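How to sort out a plate cupboard on a wooden worktop

I do this once a year, usually in December before the family descends on us at Pallumcombe, and it always takes longer than I think it will because I stop to admire things. Give yourself a good 90 minutes and put the kettle on first.

Start by clearing a proper stretch of table or worktop. You want enough bare wood to spread out on, with some left over at one side for the finished piles. Wipe it down, let it dry, and if your wood marks easily lay a tea towel where the heavy stoneware will go.

Now bring the plates out and lay them flat, side by side if you have the room. Please don't stack them yet! A stack hides chips, and it hides colours too, and if your crockery is a mixture like mine (bits of a Plilby set, market finds, presents from aunts) the colours are half the pleasure of laying a table. Turn each plate over, run a finger round the rim, and put anything chipped to one side.

Once they are spread out, shuffle them about a bit. Pinks near greens, a pale peach beside something stronger, a black dish to steady the rest. I like to settle which ones will sit together at dinner before I think about where they live.
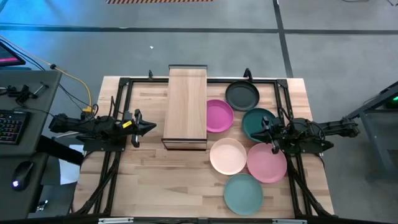 Gwawr Landeg wrote in to say that she sorts by size first and only looks at colour afterwards, as her shelves are just 23 cm deep and a big plate in the wrong pile means the door won't shut. She has a point, and if your cupboard is a tight one, measure it before you go any further.

Next comes the stacking. Largest at the bottom, smallest on top, and keep anything with a raised rim in a pile of its own - flat plates rock about on top of it and you will hear them every time you open the door. Six to a pile is plenty for me. I slip a circle of felt between the ones I'd be sorry to lose, cut from a sheet that cost next to nothing, though an old flannel or a folded paper napkin does very well.

If you have an upright rack, use it for the plates you reach for every day. The slots on mine are a little mean for thick stoneware, so try one plate in yours before you fill it.

Put the everyday piles back at waist height and the Sunday ones above. Very large platters go at the bottom, on their edges if they are well supported, and never behind the glasses. I learnt that one the hard way with my mother's meat dish.

Chipped plates can go under flowerpots.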